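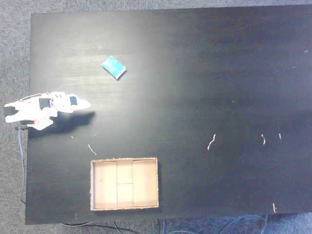
Music, Lentils and Long Tables: Minach Hall Opens Its Doors for the July Supper and Song Series

Bring your neighbors, bring your grandmother and bring a good appetite, because the Supper and Song series is coming back to Minach Hall this July, and we couldn't be happier to be setting the long tables again. There will be 3 evenings this time, each one with live music, a hot meal served family style and plenty of room to get up and move when the drums get going. Admission is free for all ages, and supper is pay-what-you-can at the door.

If you came last summer, you already know how these evenings tend to go. People drift in from the parking lot a little after six, find a chair near someone they know (or someone they don't, which is often better), and then somehow it's half past nine and the kids are asleep on the coats. We had 293 guests across the whole of last year's series, and a good many of you wrote to ask when the next one would be. Thank you for those notes! We kept every one, including the four-page letter about the rice.

The opening evening belongs to singer Siham Chamoun and her band, who will play songs from Lebanon, Syria and Egypt that many of our regulars grew up with, along with a handful of Siham's own. She last sang at Minach Hall in the winter, on a night when the heating gave up before intermission and the audience stayed anyway, scarves and all.

"I have played in bigger rooms and I have played in much fancier rooms, but I have never had a whole table correct my lyrics from the front row," said Chamoun. "They were right, too. I went home and learned the verse properly, and I plan to sing it to them."

For the second evening, the floor will be cleared after supper for a dabke night led by Nadine Tannous, whose beginner classes have been filling up here since the spring. No experience is needed and no partner either. Nadine will teach the basic steps at 7 p.m. and go over them again at 8 for anyone who was still eating, and after that the line goes wherever the line goes. Please wear shoes you can stomp in. Sandals have been tried and are not recommended.

The series closes with storytelling and strings, a quieter sort of evening that we've wanted to put on for a long time. Mahsa Ebrahimi will tell 2 long tales, one in English and one in Persian with an English telling alongside it, and between them there will be music on the oud and violin from the Landeg Duo. Families with small children are very welcome. There will be cushions down in front, and a corner at the back with paper and crayons for anybody whose legs get restless halfway through a tale about a fox.

Supper each night comes from the kitchen crew under Lama Ghanem, and the menu will change from evening to evening depending on what looks good at the market. You can count on lentil soup, stuffed grape leaves, a big chopped salad and bread, with at least one main dish that is vegetarian. If you have an allergy, let the kitchen know when you arrive and they'll walk you through what's in everything.

"We start the soup in the morning, and by the afternoon people are knocking on the side door to ask if it's ready," said Ghanem. "It isn't ready. Come at six."

The hall seats 200 for supper, and seats are first come, first served. Doors open at 6 p.m. all three evenings, with food from 6:15 and music or stories beginning at 7:30, apart from the dabke night, when the early lesson starts at 7. There are steps at the front entrance and a ramp at the side entrance next to the bike racks, and seating near the stage can be held for anyone who needs it — just call the front desk a day ahead and leave your name.

"What I love is the hour when the plates are being cleared and the band hasn't started yet," said Randa Geagea, program director at Minach Hall. "Everyone is talking at once, and I walk around pretending to be busy so that I can listen in. I hope we see all the old faces, and I hope a lot of people come who have only ever driven past us on their way to somewhere else."

The July Supper and Song series is presented by Minach Hall with support from Boltar Bakery, which is once again giving the bread for all three suppers. Exact dates and the full list of musicians are posted on the board in the lobby and on the hall's events page.

About Minach Hall
Minach Hall is a neighborhood arts and gathering space offering concerts, dance classes, community meals and children's programs throughout the year.

Media contact: Randa Geagea, Program Director, Minach Hall. Interviews with the performers can be arranged through the front desk.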